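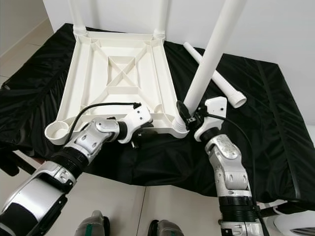 Leg three is where our runs usually end. The first two seat without much trouble, and on the third the thread starts crooked, the wrist torque climbs, and the controller stops the arm. I spent most of the past two weeks on that one step for the student assembly project, so these are my notes while I still remember them.

The task is a small white plastic table with four screw-in legs. The top goes upside down on the bench and the robot threads each leg into its corner socket. We call the task Susum in the repo, after the folder somebody made on the first day. The control code is Modonon, which began as a class assignment and still has the assignment's directory names in it.

Starting the thread is a search problem. The leg is long, so a small angle error at the grip becomes a large offset at the other end. If the collar enters the socket tilted, it will still turn a little before it binds, and from the motor current alone that looks like a good start. We lost a lot of runs to that.

What I changed:

Before turning forward, the wrist now turns backward slowly with light downward force. When the thread ends pass each other there is a small drop in height. The code waits for the drop and only then reverses direction. People do this with jar lids.

The forward turn is done in steps of 20 degrees, with a pause to read the force sensor. It is slow. Longer steps were faster and failed more.

The left arm used to stay parked. It now goes to the near side of the table, which keeps the top from rotating when the right arm applies torque. The bench cover is black fabric and fairly slick, and I would like to try a rubber mat under it.

Results from the last batch: 20 attempts at the third leg, 2 failures. Both failures were bad grasps, with the leg slipping in the fingers during the backward turn. I have more than 2,000 logged force traces from before the change and have not relabeled them, so I can't give a fair comparison yet.

Still open: the regrasp after each turn takes too long, and the cable on the right gripper limits how far the wrist can rotate before it has to unwind. Rerouting it is on the list. The demo at Villanueva is in September and the entry form wants a video of all four legs in one take. We don't have that yet.

The config file for the search step is in the Susum folder, under thread_start. Units are newtons and degrees.

Last updated: 2018-08-30

This site uses cookies to remember your display settings. Accept | Decline

Contact | Hosted by Fesach | Back to top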